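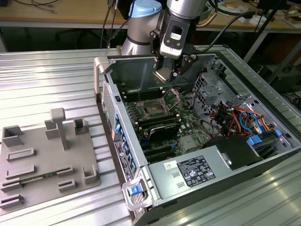

組み立て・分解作業、ロボットはどこまで来たか

中古パソコンの再生を手がけるシルンデン工場で、デスクトップ機の部品交換をロボットアームに任せる試験が続いている。側板を外した本体を横倒しで作業台に置き、二本指のグリッパーで小さな部品をつまんで、マザーボードの上まで運ぶ。CPUソケットの固定金具は起こしておく。脇には部品を並べる3Dプリント製の治具板を置く。

8月までの試行は1,260回で、このうち人が手を貸さずに終えたのは758回だった。失敗の多くは、部品をつかむときの傾きと、ソケットに下ろすときの位置ずれによる。電源ケーブルのように形の決まらないものは、今のところ人が先によけている。

担当のモーリーン・スタニフォースさんによると、一台にかかる時間は熟練者の4倍近い。「同じ機種が続けば使えます。機種が変わると、治具の作り直しと位置合わせで半日かかります」

同工場に入ってくる本体は月にほぼ1,468台で、機種はまちまちである。当面は台数の多い機種に絞り、ネジ外しと清掃は従来どおり手作業で行う。

家事のほうはさらに遠い。ウレルが進めている食器の片付けの試験では、皿とコップは棚に戻せるが、重なった小鉢や濡れた布巾は対象から外している。洗濯物たたみはタオルのみ。

次号では、ニセデンの倉庫で行われている箱詰め作業を取り上げる。見学を希望する方は編集部まで。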